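Minutes – visit to the Brastton workshop, 24/01/2019

Present: seven members of the Histov group and two hosts from Brastton. Apologies were received from the Park office.

1. The hosts welcomed us and explained the Kivari project. The demonstration took 20 minutes and questions were allowed during it.

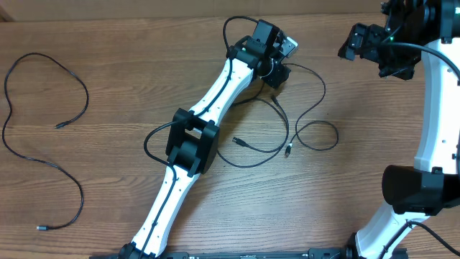

2. Open day in February. It was agreed that we show the arms on a table, at a height which is good also for children. The hall has 29 seats, so visitors will come in two groups. Several members were worried about the cables – on the wooden table at Brastton there were loose ones lying between the two white and black arms, with their small connectors free. For our open day all cables must be tied and labeled before the doors open. Brastton will send us a list of the connectors.

3. Costs. Transport is paid by Histov. The question of insurance stays open.

4. Next meeting: in February, at the Park office. The hosts are invited.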